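How a wooden block game works: blocks, boxes and balance

Most people have a set of small wooden blocks somewhere in the house. The kind used in tower games are flat, straight and all cut to the same size. This page explains why they are made that way, what the printing on them can be for, and how to pack them away.

What the blocks are made from

Blocks of this type are cut from pale timber. Beech, birch and pine are common choices. Each has a light colour and can be sanded smooth, so one block will slide over another without catching.

The wood arrives at the factory as long boards. A saw cuts the boards into strips, and a second saw cuts the strips to length. After sanding, each block is checked with a measuring tool called a gauge. A block that is too thick or too thin is taken out. At the Tradton works, one machine can cut 2000 blocks in a shift, or 3000 if the timber is dry and free of knots.

Why size matters

Imagine a tower 16 layers high. If one block in a layer is thicker than its neighbours, the layer above rests on that block and rocks. The thinner blocks carry almost no weight. They are said to be loose, and they can be pushed out with one finger.

In practice, no two pieces of wood are exactly the same. Wood takes in moisture from the air and swells a little, mostly across the grain. In a damp November a tower may feel tighter than it does in a heated room. This is normal behaviour for timber.

Friction and the centre of gravity

Two ideas explain most of what happens in a stacking game.

Friction is the force that resists sliding. The more weight a block carries, the more friction there is on its top and bottom faces.

The centre of gravity is the point where the weight of an object seems to act. A tower stays up as long as this point is over its base. Once it moves past the edge, the tower falls.

Words and numbers on the blocks

Some sets have printing on the blocks. A number on the end can be read while the block is still in the tower. Writing on a long face stays hidden until the block is pulled out, and may be an instruction or a question for the player.

Three blocks on a white table:
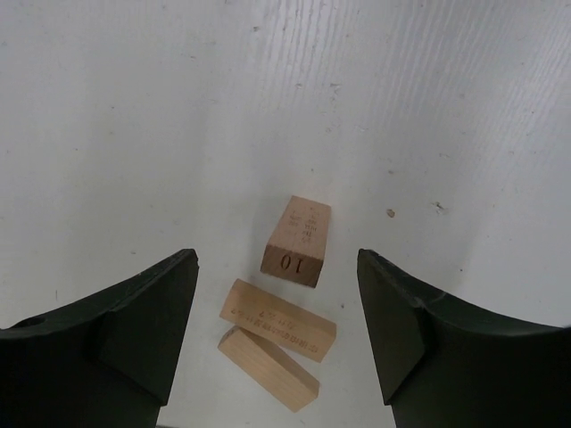
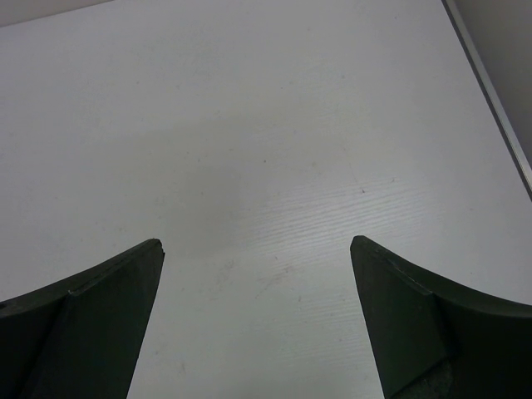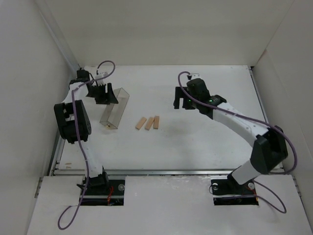

Packing the set away

1. Lay the blocks flat, side by side, with the long edges touching. Three blocks usually make one layer.

2. Turn them so the numbers face the same way.

3. Tilt the box and slide the first layer in. Blocks dropped into an upright box tend to land crooked – and a crooked block takes up the space of 2.

4. Turn the next layer the same way as the first. Crossed layers suit a tower, but in a narrow box they waste room.

Store the box away from heaters and windows. Wipe dirty blocks with a dry cloth. Water raises the grain, leaving the surface rough to touch.

Words to know

Grain: the direction of the fibres in a piece of wood.
Gauge: a tool for checking size.
Layer: one level of a stack.

Text by Bent Brøndum. Updated Thursday, June 12, 2025.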